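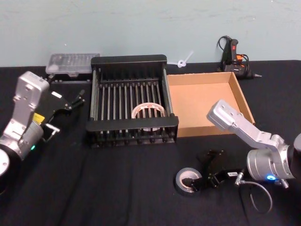 Black cloth, blue-green wall, dish rack

So I have been washing dishes by hand for most of this year and I have opinions now. Our dishwasher quit back in October with a noise like a bag of forks going down a staircase, and the repair quote came in at $560. A new one just like it was $600. We stood in the kitchen and looked at those two numbers for a while, and then we did nothing, and we've kept on doing nothing ever since!

I figured I would hate it. I grew up in a house with five people and no dishwasher, and my memory of it is mostly arguing with my brother over whose night it was. But two grown-ups make a lot fewer dishes than five people, and there's only one of us to argue with.

What I got wrong at first was the water. I'd fill the sink, dump everything in, and ten minutes later I was washing a glass in what was basically soup. My friend Revathi Bhat came over for dinner and watched me do this and finally she just took the sponge out of my hand. Glasses first, then silverware, then plates, and the greasy pans wait on the stove until the very end with a little hot water sitting in them. I'm sure everybody's grandmother knew this. Mine probably told me and I wasn't listening.

The other big thing is the rack. We started out with a little folding one that was in the back of the pantry from an old apartment, and it held maybe four plates and a mug before things started sliding into the sink. I broke my favorite bowl that way (blue, chipped already, still sad about it). The one we have now is wider and has a real spot for silverware, and I put a folded towel under it and change the towel every morning. I tried one of those fancy drying mats too, but it got a smell I could not get out, and I washed it twice.

Soap - I don't care very much about soap. I've bought the expensive one and the cheap one and the one that's supposed to smell like rain. The cheap one is fine. Brushes I do care about. Get the kind with a long handle for bottles and jars, and keep a separate scrubby one for cast iron.

I don't love all of it. Thanksgiving was rough. Anything with cheese baked on it is rough. And my hands were a mess all winter until I gave in and bought gloves, which I'd always thought of as a little fussy, and now I own two pairs.

But most nights it's fifteen minutes with the radio on, and the window over the sink looks out at the neighbor's tomato plants, which are out of control this month. My husband dries if he's in the mood. We talk more than we used to, or sometimes we just listen to the ball game and hand each other things.

The dead dishwasher is still there, by the way. I keep the baking sheets in it. They fit in the bottom rack standing up, and the big stockpot lid goes on top, and I moved the muffin tins in last week too. If anybody has a good way to store cooling racks so they don't snag on everything, leave me a comment, I'm running out of ideas on that one.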